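Celebrity charity work - does any of it make you give?
Forum: Famous Faces > General chat

tealeaf_50
Posted Aug 1, 2025

I've been turning this over since the Brallness telethon in July. There was a whole row of soap actors on the phones, a singer I used to love in my twenties doing a turn at the end, and I sat there with my card in my hand and then put it back in my purse. I don't even know why! I give to the hospice shop every month without a second thought, so I'm not tight.

I think it was the interview bit. He talked for ages about how the trip had changed him, and hardly a word about the people he went to meet.

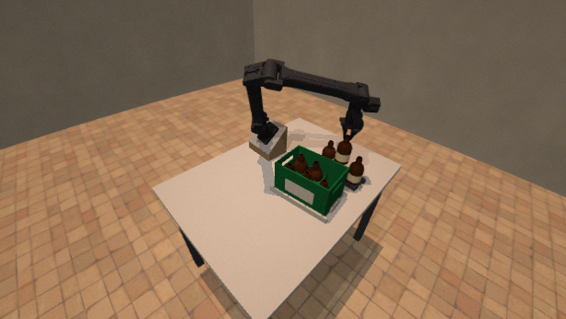
My sister reckons I'm being mean and that if his face gets a well dug then who cares what he says on the sofa afterwards. So, do you give when a famous person asks, or does it put you off?

mossy_gate

Your sister's right, sorry. I gave seven quid during that telethon and I only had it on for the singer. Wouldn't have heard of the charity otherwise. They raise the money, the money gets spent, and if he gets a nice magazine cover out of it, fair enough.

pennywhistle7

Depends who it is for me. There are some who have been turning up for the same cause for donkey's years and you never hear them go on about it. Then there's the sort who has a new one every time there's a film out. I did a fun run for Flostier a while back and the lady off the breakfast programme was handing out water at the finish, no make-up, soaked through, stayed till the last walkers came in. I was one of the last walkers so I should know :)

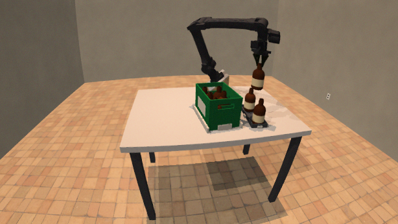 She remembered my name off my number as well and shouted it. I've sponsored a child through them ever since and I'd do it again tomorrow.

grumbleduck

Can I be the miserable one? Patrons get flights, hotels, a stylist. I'd like to see what the charity pays for all that before I clap. I asked Flostier by email and got a very polite reply with no figures in it.

mossy_gate

Most patrons pay their own way though?

grumbleduck

Some do. "Most" is a guess, unless you've got their receipts.

mossy_gate

And "flights, hotels, a stylist" isn't a guess?

pennywhistle7

Now now. She came on the coach with us, for what it's worth.

hatbox_hattie

Long-time reader, I don't post much. I used to help at the charity auctions at the Yook theatre and I can tell you it's a mixed bag. One year a pair of stage shoes went for £995 and the bloke who wore them never so much as signed the box. Another year we had a quiz show host who'd been asked for an hour and stayed all evening, going round every table and nagging people to bid. We took £372 on a fruit basket. A fruit basket! With a pineapple that had seen better days.
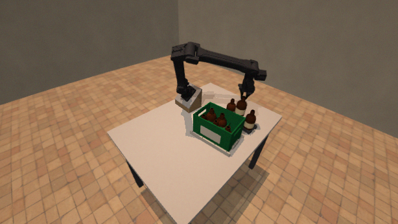 The thing I noticed was that the ones who were good at it liked people. They'd ask the raffle ladies how long they'd been on their feet. I don't think you can train that into someone, and I've stopped minding whether they get a bit of good press for it.

tealeaf_50

Oh I love that about the fruit basket. I think hattie has hit on what bothered me. He didn't seem to like anybody very much.

grumbleduck

I'll give you the quiz show host. I still say publish the costs. Jivesum do it, there's a page on their site with what each celebrity visit came to, and I gave them £50 on the strength of it.

mossy_gate

So a celebrity visit did get you to give then!

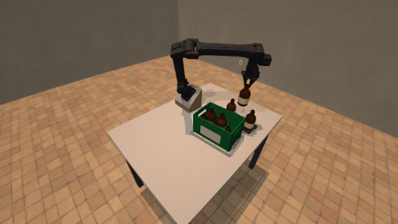 I'm only teasing. I had a look at that page and it's decent, you can read it without needing an accountant. I'd be happy if they all did one. I just don't think I'd stop giving to the ones who haven't got round to it.

grumbleduck

The PAGE got me to give. I couldn't tell you who went on the visit.

pennywhistle7

It was the gardener off the telly, the tall one. He was on the radio about it and I thought he came over well, a bit shy.

tealeaf_50

Right, I've read all this twice and I'm going to send the telethon people a tenner and not think about the interview. My sister will be unbearable. Does anyone know if the phone lines are still open or is it online only now?

hatbox_hattie

Online only I think, but you can post a cheque. The address was at the end of the repeat.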